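Small Kitchen, Working Order

By Perrine Jacquet

A counter shared with a gas stove has to be planned by the inch. Dalva Andrade, who lays out compact kitchens for Huet, starts with whatever stands nearest the burners.

Bottles and a red appliance go at the back. The cutting board lies at the front edge, with a short glass jar and a lidded food container parked on it between meals. The white pot keeps its place on the stove, long handle turned to the right. 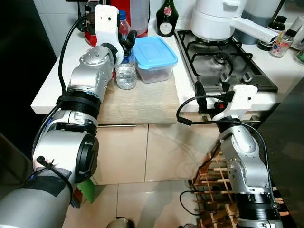
Off the Counter

Boards take up more surface than they earn. Andrade stands the colored ones on edge against the side of the cabinet: blue, orange, green. A low slatted wooden rack on the tile holds a tall item under a beige cloth. Covers of this kind should be washed every 2 weeks and put back fully dry.

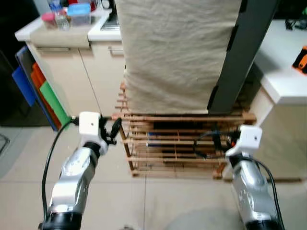
Loading the Rack

Slats pass air under a load and are easy to sweep beneath. They also concentrate weight. Anything tall and flat-sided, like the gray panel standing over these slats, should sit square to the rack, with its lower edge across several slats. Andrade checks for wobble by pressing on each top corner in turn.

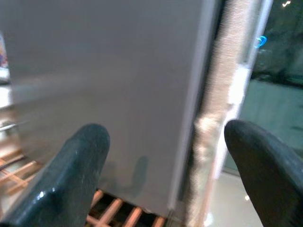

Upkeep

Wipe slats along the grain with a damp cloth. Tighten the end screws, where fitted, each December. Replace any slat that flexes under hand pressure.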